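4.2 What counts as a made bed

Most of the guidance now in circulation for robots working in private homes was adapted from two older bodies of practice, industrial arm safety and hotel housekeeping, and neither was written with the other in mind. The Nalham guideline, which we take as our main case, inherits its section on contact force from the first and its section on finished quality from the second. Clause 6 is where they meet. It says that a machine handling bedding shall "leave the textile in a state acceptable to the occupant." We have read this clause many times and still do not know how a test lab would fail anyone under it.

The trouble starts with the word "state." A duvet has no single correct position. Kruger and Kivi, in their coding notes for this study, tried to write down what a finished bed looked like and gave up on a checklist after the second draft. A fold that one coder scored as a fault was scored by the other as the way a person might well leave it. They agreed easily on gross failures, such as a duvet on the floor. On everything short of that, agreement depended on who had made beds for a living.

Vendors have dealt with this gap by choosing their own measure. Tiron reports the share of the mattress covered. Widus reports the time from first grasp to last release. Both figures are easy to collect and both can look excellent on a bed that no guest would accept. A duvet thrown flat over the pillows will score well on coverage, and a machine that lets go early will score well on time. We do not accuse either firm of gaming the numbers. Our complaint is with a guideline that lets each applicant pick the ruler.

Grasping is treated even more loosely. The guideline asks that the gripper "not damage or soil" the fabric, and it gives a pull test on a flat cotton sample held in a clamp. Bedding in use is seldom flat. It bunches under the gripper and has other textiles lying next to it, and the force at the fingers says little about what the cloth is doing half a meter away (Figure 3).
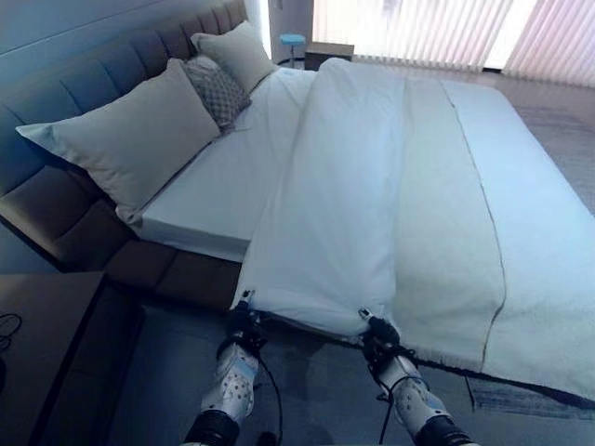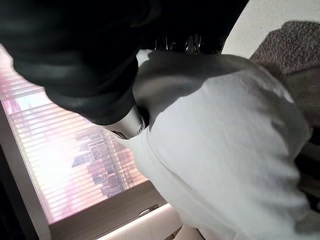 Figure 3. Textile handling in a furnished home. First: a white duvet held at its two lower corners by a pair of grippers, with a folded ridge along its length. Second: wrist view, with the gripper close against bulky white fabric.

We reviewed 141 trial records submitted under clause 6, and the pattern in them is not encouraging. Only 12 gave any account of how the bedding lay before the robot touched it. Without that, a pass tells us almost nothing. Straightening a corner and remaking a bed from a heap are different jobs, and a record that does not separate them allows an easy start to be reported as a hard finish. Navickas, whose protocol is the most careful of those we read, does require a starting state, but offers "slept in" as the whole description.

There is also the matter of repetition. The guideline asks for up to 1,000 cycles to show that a system is reliable, and permits all of them to be run on one bed with one set of linens. We see little value in the high count under those terms. A smaller number of runs across beds of different heights, with thick and thin covers, and with furniture close by on at least one side, would tell a buyer far more. It would also cost more to arrange, and we suspect this explains the present wording better than any technical argument does.

Two objections to our position deserve an answer. The first is that strict rules for soft goods are premature and will freeze a young field. This might be true of rules about method, which we do not propose. Asking a vendor to state the starting state and report every release and regrasp places no limit on how the work is done. The second is that the occupant's opinion is the only standard that matters, so the clause is right to defer to it. We have some sympathy with this. But the occupant is not present at certification, and in most of the records the person who signed off as "occupant" was on the vendor's own staff.

We therefore suggest that clause 6 be split. One part should cover the fabric, with grasp tests run on loose, layered bedding at the weights sold for home use. The other should cover the result, scored by at least two raters who did not see the run and have no tie to the applicant, with their disagreements published alongside the score. Comments on the current draft closed on 31 May 2018, and the replies we have seen deal mainly with labeling. Whether the revision due in June will touch clause 6 at all is unclear to us, and the working notes give no sign that anyone has asked for it.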